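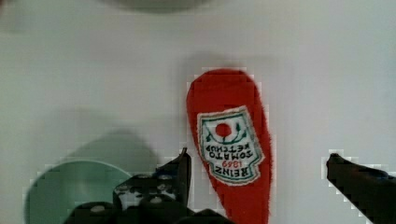 I work on the returns bench at Prondell, where picnic and kitchen sets come back from hire and get sorted, checked and packed again. There are 5 of us on days. Since November one of the tables has had an arm on it, and we have been told a second table will follow. It has a two-fingered gripper and it works over the same kind of things we do, so a ketchup bottle lying on its side with a green bowl close by is a normal bit of work for it. My job sheet now says "bench operator" where it used to say "sorter". Pay is the same. I am not against it, but before we have our meeting on Thursday I would like to hear from people who have been through this. The points I want to raise are:

1. Who gets the awkward stuff. If the arm takes the easy pieces, the rest of us are left with the sticky and broken ones all shift.

2. Mixed tables. One bottle on a clear bit of table is simple enough. A large plate, a small strawberry and a round green piece all out together is more like a real return, and I want to know who is expected to step in when it picks the wrong one.

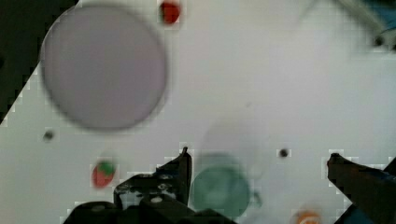 3. Targets. Our rate is 70 sets a shift per person and no one has said if that changes.

4. Training. So far it has been a ten-minute talk and a laminated card.

Has anyone got this in writing from their employer, and did it make a difference?

Posted by benchtwo

tealeaf_nights
We had two arms put in at Wynne, on the tray line. Your first point is the one I would push hardest. Before the arms, a shift was a mix and you got a breather on the clean trays. Afterwards every tray that reached a person was a problem tray, and they kept the old rate for six weeks until enough of us complained. Ask for the rate to be looked at again once the arm has done a full month, and ask for it to be written down who does the looking.

On stepping in, get them to say plainly that you stop the arm first and then reach across the table. People here were leaning in while it was moving because they were worried about the count. Whether you are allowed near it at all depends on how yours is set up, so ask for the risk assessment and read it.

Also rotate. We swap every two hours – one person minding the arm, the others on the bench. Minding it is dull and by the end of a whole shift you stop noticing things.

gfd541
They'll do what they want, in my experience. Get your hours confirmed and keep a copy of the old job sheet.

oldmill_packer
I agree with keeping the old job sheet. A changed title can be harmless, but if the duties underneath it have changed you should be given the new duties in writing and a chance to talk about them. If you have a union rep, tell them before Thursday so they can come along.

Where I am (Ketier, small parts) the training was poor too. What helped was keeping a notebook by the table. Every time somebody had to stop the arm we wrote down the time and what it had been trying to pick up. After a month we could show that most of the stops were on a few items, and those items were moved back to the bench, with the rate brought down to match. Without the notebook it would have been our word against the figures on the screen.

benchtwo
Thanks, the notebook is a good idea and I will start one tomorrow. I have asked for the risk assessment as well. No reply yet.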